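5.3 Recording a demonstration by remote control

Read section 5.2 first if the hand controller has not been paired. The steps below apply to the simulated kitchen supplied with Fesitz and to a real arm, except where a note says otherwise.

1. Open Fesitz and choose Teach, then New task. Type a short name for the task. Use the same name for every demonstration of it.

2. Load the kitchen. Wait until the status line reads Ready before touching the controller.

3. Press Home. The arm moves to its start pose at low speed.

4. Hold the grip button on the controller and move your hand a little in each direction. The gripper should follow. If it moves left when you move right, release the button and choose Flip view.

5. Press Record. You have 30 seconds per demonstration. The limit can be changed under Settings, Timing.

6. Bring the gripper over the item from above, then lower it slowly. Keep the fingers clear of the plate rim on the way down.

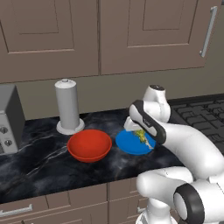
7. Squeeze the trigger to close the fingers. Pause briefly before lifting, or the software may join the grasp and the lift into one movement.

8. Carry the item to its target and open the fingers. In the supplied food task the target is the bowl. Raise the gripper clear before you stop.

9. Press Record again to stop. Choose Keep or Discard.

Note: Discard any demonstration in which the item was dropped, even if you picked it up again. Recoveries are recorded separately (section 5.6).

Note: Small items grip better across their narrow side. Turn the wrist before lowering, while there is still room.

10. Repeat from step 3 until you have 40 kept demonstrations. Move the item slightly each time. After every tenth one, use Shuffle to change the position of the plate as well.

CAUTION: On a real arm, keep one hand near the stop button throughout. Releasing the grip button holds the arm in place but does not cut the power.

CAUTION: Do not press Home while the fingers are closed on an item. Open them first.

If the arm lags behind your hand, lower the speed scale to 2 and close any other viewer windows. If it still lags, restart Fesitz. Kept demonstrations are saved as you go.

To check a recording, see section 5.4, Playback and trimming.

Section revised Tuesday, July 1, 2025. Corrections to Beathag Purves.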